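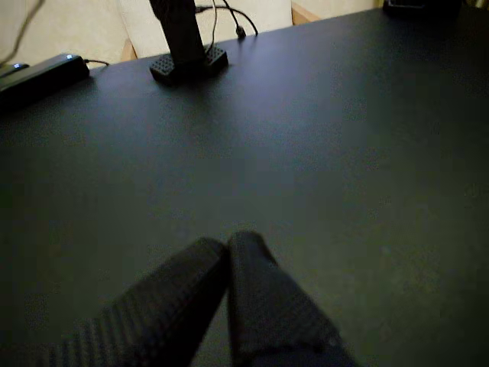 Nneka Amadi thought the sync should have been the first thing we built, and by the end of the project most of the group agreed with her. We left it until the second half, after the entry screens and the search were done, and a good part of this report is about what that cost us.

The project

Clellum is a notes app for phones. It keeps short private records such as membership numbers, door codes and the answers to security questions, and it locks them behind one passphrase. The module asked each group to take a small app through a full release, including an update after users had tried the first version. There were five of us. We had used a password manager before but none of us had written anything that encrypted data.

The first version, 0.1, went to testers in October. The second, 0.2, is the one handed in with this report.

What version 0.1 did

You could make a record, give it a title and up to 30 fields, search by title, and lock the app. Everything was stored in one encrypted file on the phone. The key came from the passphrase through a slow hashing function, which we took from a standard library. Our supervisor told us early on not to write any of that part ourselves and we didn't.

Locking worked as planned. The app locked when it went to the background and when it had been idle for a set time. Testers disliked the idle time, which was fixed and too short for copying a long number onto a paper form. It became a setting in 0.2.

Adding sync

Sync was the main feature of 0.2. We used a storage service called Nonitz, which the department already had an account with. The plan was simple: upload the encrypted file when it changed, download it when the app opened, and keep whichever was newer.

This lost data. If someone edited a record on one phone with no signal, then edited a different record on a second phone, the file saved later won and the other edit disappeared. Hauwa Oyewole found it on a Thursday while testing on the train, and she could repeat it every time once she had written the steps down.

To fix it we had to stop treating the file as one block. Each record now has its own identifier, its own encrypted contents and a change counter. When the two sides differ, the app compares records one at a time. If the same record has been changed on both phones, it keeps both copies and marks the second one "conflict" so the user can choose. Deleted records leave a small marker behind, otherwise they come back at the next sync. We forgot the marker at first and they did come back.

The change meant that files from 0.1 could not be opened by 0.2 without being converted. The converter was written by Hauwa in three evenings. It makes a copy of the old file before it starts and only removes the copy when the new one has been read back correctly.

Testing

We wrote 173 automated tests. Most of them cover the storage and sync code, with a smaller number for the search. The screens were tested by hand from a checklist, and the checklist was not always followed, particularly near the deadline. One bug in the handed-in version (the search box keeps its old text after the app unlocks) would have been caught by item 12 if anyone had run it that week.

For speed we made a file of 3,000 records with made-up contents. Version 0.1 took long enough to open it that one phone offered to close the app. In 0.2 only the titles are decrypted at the start and the rest of a record is decrypted when it is opened. The wait is now short enough that we took out the progress bar.

Names and text

The app was called Billidlow until quite late. Testers kept spelling it wrong in their feedback forms, so it was changed, but the old name is still in the folder names and in two error messages. The icon set is Onyeka, which is free to use for coursework.

Two testers used a screen reader. The buttons on the record screen had no labels in 0.1 and were read out only as "button". They have labels now. The order in which the fields are read is still wrong when a record has a long note, and we did not find out why.

What we would change

The storage format should have been designed with more than one phone in mind. Nneka said so at the second meeting and it is in the minutes. Changing it later took nearly four weeks, and the work on attachments was dropped to make room.

We would also send builds to testers more often. They had 0.1 for a long time with nothing new to look at, and several had stopped using it when 0.2 was ready.

Left undone: attachments, a tablet layout, export to a plain file, changing the passphrase while sync is turned on. The last of these is blocked in the settings screen with a message telling the user to turn sync off first.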